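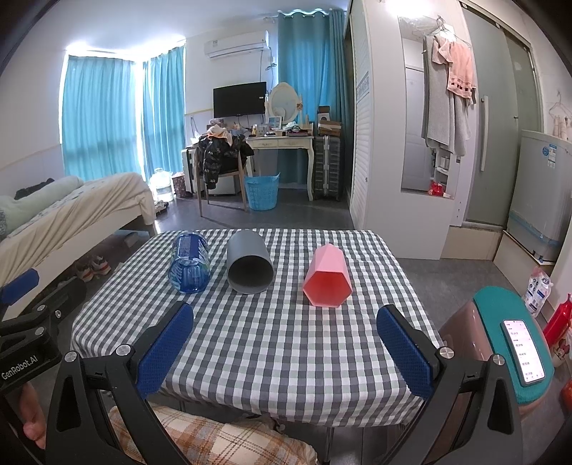
Why does a cotton check that measures square on the loom come out of the first wash shorter than it is wide?

Warp and weft give up different amounts of length when the cloth is released and wetted. The warp has been held straight under tension the whole time, so most of the waviness at the crossings sits in the weft. Once the tension is off and water gets in, the warp bends over and under the weft and pulls the cloth up lengthwise. The width draws in as well, but by less, and the square becomes a rectangle lying on its side.

December, bench 2, started just after lunch

Purpose. Girkance order is for table cloth in a small even check, to be square to the eye after laundering. The trial length woven on the Nasr loom was square on the loom and visibly wrong after scouring. Need to know how much of the error is tension, how much is beat, and how much is our own measuring. Gülizar has the loom until the end of the week, so anything that needs a change of warp tension has to be asked for in writing on the loom card.

Material. Planard cotton, same count in warp and weft, dyed and undyed ends from one delivery. Plain weave. Draft is 18 ends per stripe, one end per heddle, no doubling at the selvage except the usual catch ends. Weft stripes 18 picks to match. Houda confirmed the draft against the threading and found it correct, including the place near the left selvage that I had marked as doubtful. It was a shadow from the lamp. Strike the earlier remark.

Pieces. Two, cut from the same length, labeled N (normal tension) and L (low tension). Selvages left on. Cut ends overlocked in undyed thread before wetting. I did not trim to the line of the weft first, which makes the ends look ragged but has no effect on the gauge marks.

Gauge marks. Sewn in with a single strand, between stripe boundaries. Distance between marks is 121 mm on both pieces, both directions, measured flat with no load after the cloth had rested overnight. Do not use pen. The pen marks on the earlier trial spread in the bath and the edge of the mark moved more than the cloth did. Abdelkrim's suggestion of pins is no good either, as the pin stretches its own hole.

A point on resting. Measuring straight off the loom gives a number that belongs to the loom and to nothing else. Cloth goes on shortening for hours after cutting, quickly at first, and the room matters. On a damp day part of what we call wash shrinkage has already happened on the shelf. For this reason the order sheet should say "rested" next to any dimension, and the old sheets that don't say it should not be compared with these.

Wet treatment. Zasent powder at the dose on the drum, warm bath, pieces lying loose with no folding. Turned by hand, not wrung. Rinsed until the water was clear and no longer slippery. Lifted out on a mesh, so that no piece hung by its own wet weight. This last part matters more than the bath temperature. On the earlier trial the cloth was carried to the rail by one end and the length reading was useless.

Dried flat on the mesh. No iron until after the first reading. An iron pushed along the warp will recover a good part of the lost length and the cloth will hold it until it next meets water, which is how the first trial passed inspection here and failed at the customer's end.

Observations, in the order made.

Piece N: stripes across the cloth (weft stripes) distinctly narrower than stripes along it. The difference can be seen at arm's length without a rule. Surface slightly pebbled. Warp crowns stand higher than weft crowns under the glass, where before wetting it was the other way round. This is the crimp interchange and it is the whole explanation as far as I am concerned.

Piece L: same direction of error, smaller. Cloth is softer and a little uneven in beat, with one faint bar where the loom was stopped. The bar was there before wetting and got fainter. Selvage waves slightly on the right. Gülizar says the low setting is below what she would choose for a full length, as the shed does not clear cleanly and she had to watch for floats. She found one and repaired it. It is outside the gauge marks.

Conclusion so far: tension accounts for part of the error. Lowering it further is not practical. The rest has to be put right in the pick count of the stripe.

Correction proposed. Keep the warp stripe as drafted and add 2 picks to each weft stripe at the same beat. On the loom the check will look too long. It has to. Whoever is weaving must be told this, or they will beat harder to bring it square and we will be back where we began with a heavier cloth. Note for the loom card, in these words: DO NOT BEAT TO SQUARE. MEASURE WASHED ONLY.

Objection from Othmane, noted: adding picks also adds a little to the stripe's weft consumption and throws off the bobbin changes, which now fall inside a stripe instead of at the boundary. Agreed. Splices will have to be tucked inside the stripe and staggered. He also asked why we do not simply weave at a closer warp sett and leave the picks alone. Reason: narrower warp stripes at closer sett would change the width of the finished cloth, and Girkance fixed the width before anything else. Re-reeding costs a day as well.

Second objection, mine: the dyed stripes may not shrink exactly like the undyed. Dyed yarn has been wetted out and dried under its own conditions at Planard and has already given up some length. If so, the colored stripes and the plain ones will want different corrections. Under the glass I can see no difference in crown height between them on piece N. That is not proof. To test properly, wet out a hank of each, loose, and compare lengths before and after. Hajar Alaoui has the hank reel. Ask her.

Measuring. I read each direction with the rule laid along a thread, never across threads, and moved the rule between readings instead of reading repeatedly from one position. Houda repeated the set without seeing my figures. We differed by less than the width of a marking strand, which is about as good as sewn marks will allow. Her readings are on the back of the loom card. Copy them in here before the card goes back.

A small thing on eyes. A check that is slightly off square is noticed much sooner in a large area than in a swatch. In the hand, piece L looks acceptable. Laid flat among other cloth on the long table it does not. Approvals should be made on a piece big enough to cover a table, from standing height, and in daylight if it can be had. Contrast matters too. A pale intermediate shade at the crossings hides the error better than a strong one, and the Girkance colors are on the pale side, so we have some room. I would not like to use it up on the first delivery.

To do:
Weave piece M, normal tension, corrected stripe.
Same bath, same mesh, same marks. Rest overnight first.
Hank test on dyed and undyed.
Second wash on N and L without remeasuring in between. Cotton often gives up a little more on the next wash and the customer will not stop at one.
Return rule with the worn end to the drawer marked scrap. The zero is rounded off and someone is still using it.

4:40 p.m. N and L back in the bath for the second wash. Mesh rinsed and reset. Abdelkrim has asked for the sink first thing tomorrow, so both pieces must be out and laid flat before I leave. Beam left at normal tension for M.

Later. Both pieces out. On N the right-hand gauge strand has worked loose at one end, though the stitch still sits in its original hole, so the mark stands. Resew before reading. Window by the mesh closed; it had been letting damp air onto the pieces.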